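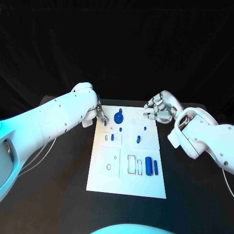 Week 4 handout - Peg board practice

Hi all! I'm Attila Szénási and I'll be in the lab for both sessions this week, so grab me if you get stuck (please do, I get bored).

We're working with the white board and the blue parts - pegs, the gear and the two bigger cylinders. Start with the left arm. Its two-finger gripper points down toward the board's upper-left corner, and that makes the small pegs a lot friendlier. The right arm has the hand with the jointed fingers, so save that one for when you've warmed up and feel patient!

Before you run anything, set the speed limit to 200 and check where the thin white cables lie. Team Vass, I'm looking at you.

Log every try, even the awful ones. Last November's class got to 1,031 and I'd love to beat that. Notes go in the Saltden folder by Thursday.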